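Do you really need the extended warranty?

I bought a dishwasher in April, and the man at the register spent longer on the warranty than on the machine.

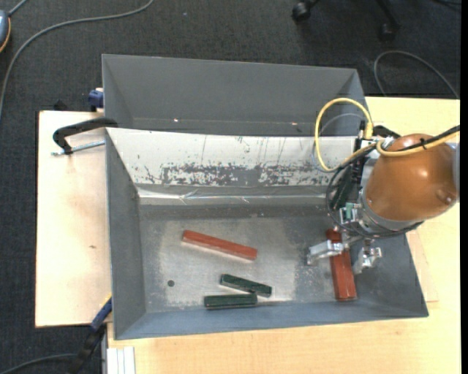
His pitch went like this. For $19 a month, a company called Prollance would cover parts and labor for 6 years. I did the math in the parking lot and it comes to well over a thousand dollars, on a dishwasher that cost a good deal less than that.

I asked what happens if nothing breaks. He said I'd have peace of mind. I have never seen peace of mind listed on a receipt.

So I went home and read the terms, all of them. Door seals are out. Racks are out. "Cosmetic wear" is out, and Prollance gets to decide what counts as cosmetic. Clogs are my fault. There is also a 10-day wait before anyone has to call you back – try that with a sink full of plates.

Maybe these plans make sense for somebody. A neighbor swears by hers, though when I asked, she had never filed a claim. I'd want to see how many people get paid before I signed anything, and I couldn't find that number on the website or in the brochure.

I put the first month's $19 in a coffee can instead. If the pump dies next year I'll come back here and admit it.

Recent posts
Grateddale wants to raise the water bill again
My "lifetime" Pira skillet, one year in
Who is rating all these mattresses?
Store brand batteries, part two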